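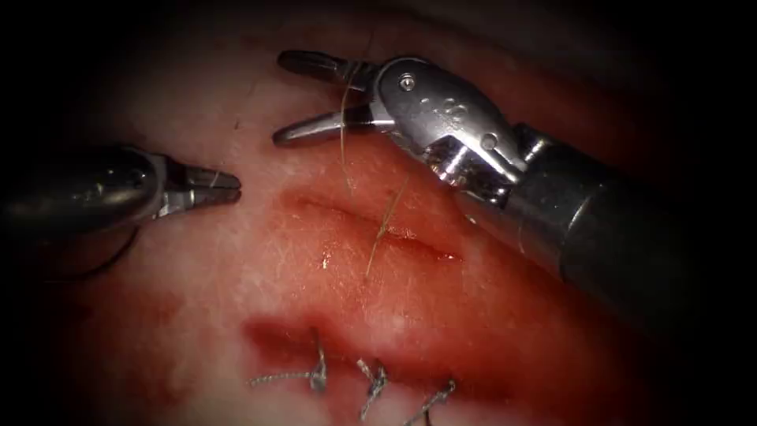
*Figure 1. Suturing on the tissue pad. The right jaws are open above the incision and the left jaws are to the left of it, with three finished stitches along the lower part of the pad.*

## 1. Purpose

The Zedident project is a two-arm suturing bench assembled in the shared workshop at Slaoui. Its task is to place interrupted stitches in a soft pad under operator control. This report covers the second build, the changes made to the thread handling, and the results of the April runs. The mechanical design of the arms is covered in the first report and is repeated only where it was changed.

## 2. Setup

The two arms are mounted on a common aluminum base plate. Each has a long shaft and a wristed tip with a pair of jaws. The view is fixed for the whole run and the light is aimed at the middle of the pad, so the corners are close to black. Work near the edges was avoided for this reason.

The controller is a Laltent board running our own firmware. Position commands go out at a fixed rate and are logged with a time stamp. A full run log holds 3352 lines. Cable tension was set by hand before each session and checked again at the end.

## 3. Procedure

1. Clamp the pad and home both arms.
2. Bring the thread in with the right jaws.
3. Pass it through both sides of the incision.
4. Take the free end with the left jaws and tie.
5. Trim the tails and clear the tips before the next stitch.

The jaws are opened wide before each approach. An earlier version used a smaller opening, and the tips pushed the thread away — most of the failed grasps in the first build came from this.

## 4. Results

A total of 106 stitches were attempted with the second build and 68 were tied and trimmed without a restart. The main faults were dropped thread and slack in the right wrist cable. Slack was worse late in a session. Replacing the cable stop with a Likham clamp reduced it but did not remove it.

Tail length is still uneven, and the tails do not all lie in the same direction. In Figure 1 the left stitch has its tails out to the sides, while those of the middle stitch point up and down. The knots were scored only as tied or not tied. Knot strength was not measured.

Thread fraying was recorded in the notes but not scored. Idalina Barros reviewed the logs and suggested a lower closing force on the right jaws. This has been set in the firmware and is not yet tested.

## 5. Remaining work

- Add a tension sensor to the right wrist cable.
- Repeat the runs at the lower closing force.
- Widen the lit area of the pad.
- Move the log files to the workshop server — the controller card is nearly full.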